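Colin Wragg has sold folding courses out of Etmont since January, and he says his method saves a household 40 minutes a week. I asked who had timed it. "People tell me," he said. People at Duggan told me they gave up.

His rule is one garment out of the basket at a time, flat on a hard surface, never on the bed. "A bed is where laundry goes to die," he said. Maybe. I have folded on a bed for years — the shirts survived.

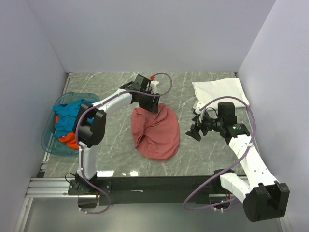

Page last changed: 2006-09-19

What about a soft pink thing that only wants to be a lump? "Smooth it from the middle," Wragg said. And the blue and orange ones still waiting in the basket? "They wait." He would not say for how long.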